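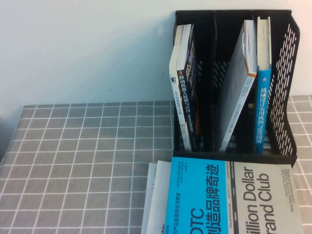
Courses > Applied Automation > Handouts > Unit 6: Book-handling cell

Unit 6. Setting up the book-handling cell

Dzintra Šimkus, with bench notes by Rawan Ghanem

You will work in pairs on the Koppel cell. Its job record is 2427 and the controller is started from the Birkurik panel, with the key turned to manual. Leave it in manual until step 5 has been signed.

1. Table. Pull the grid cloth flat and tape the corners. The lines are a guide for your eye only. The cloth creeps, so don't use it as a datum.

2. Organiser. Stand the black organiser with its back to the wall and its open side towards the arm. Press it down at both ends. If it rocks, the taught heights for the compartments will be wrong and you will have to teach them again.

3. Books. Use the mixed set. Some go upright in the organiser and the rest lie flat in front of it. A leaning book is allowed. Write down which way it leans before you run anything.

4. Wrist camera. Clean the lens with the dry cloth, then jog the arm over the flat books at 15 per cent speed. Check the live view for glare. Shiny covers wash out under the bench lamp and the edge finder then loses the corner. Turn the lamp away first, and change the exposure only if that fails.
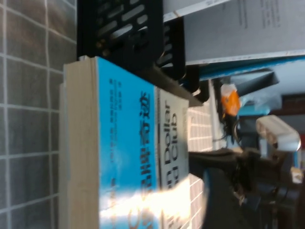 The wrist view comes up turned through a quarter circle in this cell. Leave it that way. The offset file (Todotham 1774) expects it, and last term two groups rotated the view and then spent the afternoon chasing a pick error that they had made themselves.

5. Fingers. Close them on the test block and look for an even gap on both sides. Wipe the pads. A worn pad is changed as a pair, and the change goes in the log with your initials. Ask for a signature here.

6. Dry run. Approach each book and stop short of it, with one of you on the enable switch throughout. Most faults at this stage are heights, so check z before touching x or y.

Spare pads are in the Clunard drawer. Bring your log sheet to the next session, along with a sketch of the approach path for one upright book and one flat one.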